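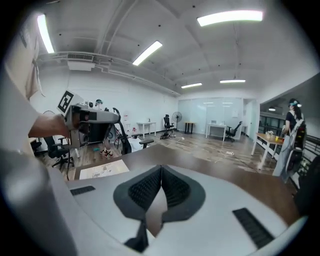

Open day at Benura brings visitors to the second floor

August 11, 2022

Benura opened its office to the public for one afternoon, and 60 visitors came to see how people teach robots to do everyday jobs. All places were taken before the doors opened, and a waiting list was kept at the entrance.

The company moved into the old Sadier building in February. Until now only partners and students had been invited inside. For the open day the staff kept their normal places and continued with their work, and the visitors walked between the desks in small groups.

Most of the interest went to the hand-held grippers. A worker holds one and does a simple task with it, for example picking up a cup or folding a cloth, and the movement is recorded. Later the same movement can be used to train a robot arm. Each such recording is called an episode. The team has collected 2,717 episodes for its household project, which has the name Skaster, and 1,052 of them were made in kitchens.

The soft fingers of the gripper were a surprise for many guests. They are covered with a fine mesh pattern and come together in a point, and children especially wanted to press them. The black-and-white marker on top of a gripper also brought questions. The staff explained that it helps the software to know where the tool is and how it is turned.

Visitors could try the work themselves at a desk near the windows. The task was to take a sponge from a bowl and put it on a plate, and it was harder than it looked. Several people closed the fingers too early and had to begin again. One guest, a retired bus driver, said that after ten minutes his wrist was tired — but he stayed for another turn.

In the second part of the afternoon there was a short talk about the cooperation with Kubiak, a local furniture workshop. Kubiak will lend cabinets and drawers, so that the team can record how they are opened and closed. The talk was planned for 20 minutes and lasted almost one hour, because there were many questions about jobs and about privacy. The company answered that recordings in private homes are made only with written permission, and that faces are removed before the material is used.

The next open day is planned for the winter. Entrance will again be free, but registration is necessary. School classes can ask for a separate morning visit, with a maximum of 2 classes on the same day. The registration form will be on the Benura website from next month.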